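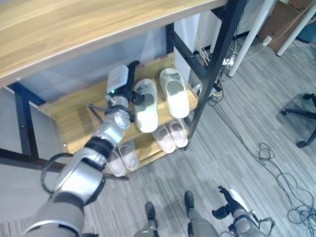

Guest slippers belong by the door, on a rack, where a visitor can take a pair without asking. Most homes and small offices I visit keep them in a cupboard or a bag, and so they go unworn. A low rack with slatted shelves does the job well. It can even go under a desk, with the white pair on top and the paler pinkish ones below, though I would move the power strip off the floor first. Cables and bare feet do not mix.

My colleague Rehema Kioko disagrees. She says a rack is only a display of clutter, and that people drop their shoes beside it anyway. She has a point about the dropping. In our hallway at Stitov we had 13 pairs and room for far fewer, and by November the overflow had reached the stairs. But that was too many slippers -- the rack was fine.

I would also keep a small tray nearby for keys and coins. A pale grey one with rounded corners is plain enough to suit any hallway.

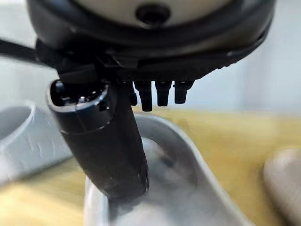

Leave the top shelf alone

A taller rack brings its own temptation. People see a wide board at waist height and put post on it, then gloves, then a bicycle pump. Adelino Barreto keeps his clear and wipes it every evening at 9, and I have come round to his way. Slippers go on the lower levels, in pairs, and a slide lying on its side gets turned flat again. It takes 2 minutes.
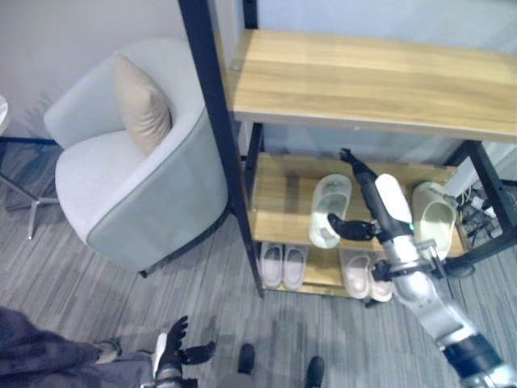

Slippers on the two lower shelves, nothing on the top board.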